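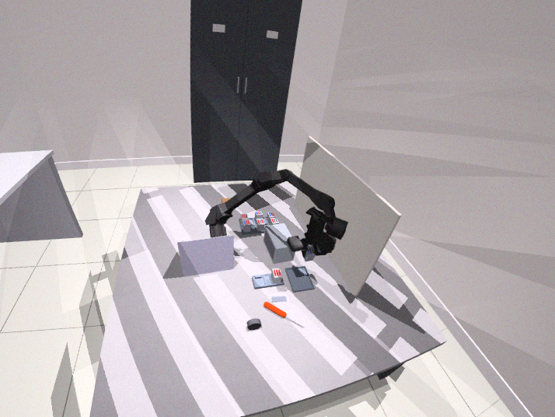

Figure 1. The Rekow bench in simulation: two arms, a tray of striped parts, two flat plates, a screwdriver and a roll of tape.

Automation Purchasing, Session 6
Reading a Product You Have Not Bought Yet
Instructor: Marina Chrysikopoulos
Lab contact: Pantelis Karamanlidis

Background

Rekow is a training kit sold by Skomisby. You get a license for the simulator, a set of bench tasks, and a support plan. The arms themselves are extra, a fact the brochure gets to on its last page in a smaller font. We have a 30-day trial of the software. Please do not spend it rearranging the furniture.

The department wants to know whether Rekow should replace the Disstead package we have been using since before some of you could drive. Your group's review goes into that decision, so write it for someone who has to sign for the money.

What the kit claims

Skomisby says a new user can build and run a bench task in 90 minutes. Pantelis took an afternoon, but he reads manuals. Time yourselves and write down the real number, including the part where you look for the license key.

The vendor also says the simulator "prepares teams for real work." Ask what that means. A virtual part can be the right size and still behave like no part you have ever dropped. Before you believe a result, find out what the software assumes about weight, grip and friction. These are under Scene > Materials, two menus deeper than they ought to be.

Looking at the bench

Go back to Figure 1. Six of the small white parts are in the gray tray, in two rows of three, and a matching one is on the slate plate. The darker plate next to it is empty. The left gripper hangs over the area by the tray; the right one is beside the big upright board.

Now ask the dull questions. Can both arms work near the middle without meeting? How much does the upright board limit the right arm? Would the task still run if the tape were somewhere else? A demo with everything in its favorite place tells you mostly about the demo.

Also look at the shadows. They are very nice shadows. Sales material leans on them heavily, and they should earn no points in your review unless your task uses a vision system. In that case, change the lighting and run it again.

Cost

The quote is $3517 for one seat, first year. Renewal is listed as "competitive" - ask with whom. Support covers email on working days. Phone support exists, and there is a form to request the phone number.

Disstead charges less and looks it. Its file export works, though, and Rekow's export failed on our first try with a message reading "Error 29." The manual has no Error 29. If you get it too, save the log and send it to Pantelis.

For your review

Run one pick-and-place task five times without touching the settings. Then move one object a small distance and run it five more. Report every failure, even the embarrassing ones. Keep opinions about the interface to one paragraph - I have seen the interface.

Reviews are due Fri 17 July, on paper, in the tray outside the Sani Room. Two pages, and screenshots do not count toward the length.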